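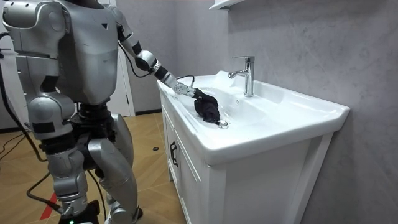

White basin, chrome drain, black cloth.

The guest bathroom sink gets wiped every morning and properly cleaned every 7 days. I changed the method in May and am writing it down before I change it again.

Old method: spray, wait, wipe from the rim down. It left a dull ring near the drain that I took for wear. It was soap film. The spray ran down the bowl, collected at the lowest point and dried there with whatever it had picked up on the way.

Current method:

Rinse the bowl with warm water. Wring the cloth until it stops dripping. One drop of dish soap on the cloth, none in the bowl. Start at the bottom, next to the drain, and work outward in small circles to the rim. Rinse. Go over the chrome last with a dry part of the cloth.

For limescale I use white vinegar diluted half and half with water, left on for 30 minutes, then rinsed well. Vinegar stays off the chrome. I lost the finish on a Nedusano faucet that way in the last apartment.

On cloths: dark ones hide stains, so they go in the wash on a schedule and I don't judge them by eye. White ones show makeup and toothpaste at once but look terrible after a month. I have settled on dark for sinks and white for mirrors. No fabric softener on either, as it leaves a coating that smears.

The overflow hole still needs a bottle brush, and I have not found one narrow enough.

Comments (2)

Samuele Piras
Does the half and half mix do anything on old scale? Mine is years old and I have had to repeat it.

Mwajuma Mfinanga
Try a pipe cleaner for the overflow. Bend the tip first.

Recent posts
Regrouting behind the faucet
Towel hooks, second attempt
Drying rack measurements
Descaling a shower head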